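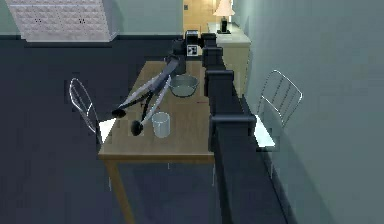 What is a security deposit supposed to cover?
Unpaid rent and damage that goes past normal wear. Most other things a landlord might want to take out of it need to be spelled out in the lease.

Renting 101, Unit 2 notes
September 2026

OK, so last time we got as far as the application fee and ran out of room, and I promised we'd start with deposits. I'm using the Hemden lease again (the long one in your packet), with the Lurken Street one for comparison. Bring both to class, please, because I'm going to jump back and forth and you'll get lost without the page in front of you!

The numbers in the Hemden lease: rent is $1,102 a month, deposit is $462. People get excited about a low deposit, and sure, it's nice to keep that cash. But look at section 3. There's a cleaning charge at move-out that gets billed separately, and a late fee that starts on the second day. Add those up before you decide which place is cheaper. The Lurken lease asks for a full month up front and has neither one.

Wear versus damage

I get more email on this than on anything else in the course. Faded paint is wear. Carpet that's gone flat by the door is wear. A burn in the carpet is damage, and so is a cracked sink. Nail holes are the annoying one, and it really does depend on where you live and what you signed. Mok Property's standard form allows small nails and bans screws and anchors. The Hemden form says nothing at all, so I'd ask in writing before hanging anything heavy. 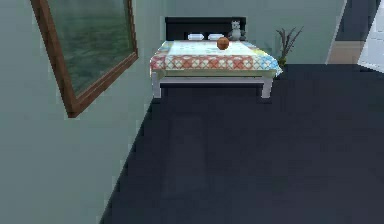

Fig. 2. Bedroom with a framed picture on the wall.

The move-in checklist

Go room by room and write down what you find, even the boring stuff. Walls, floor, windows, every outlet, inside the oven. Run the taps. Then sign it, date it, get the landlord to sign it too, and keep your own copy somewhere you'll still be able to find when you leave. I lost mine once (a December move, boxes everywhere) and ended up paying for a closet door that had been off its track the day I got the keys. Still mad about it.

Getting it back

Give your new address in writing when you move out. Deadlines for returning a deposit vary by state, so look yours up and put it in the margin of your packet. If money is held back, ask for an itemized list.

For next time: read the Jirilau sublet agreement and mark every sentence that mentions notice. Skip the parking addendum, we'll do that one together.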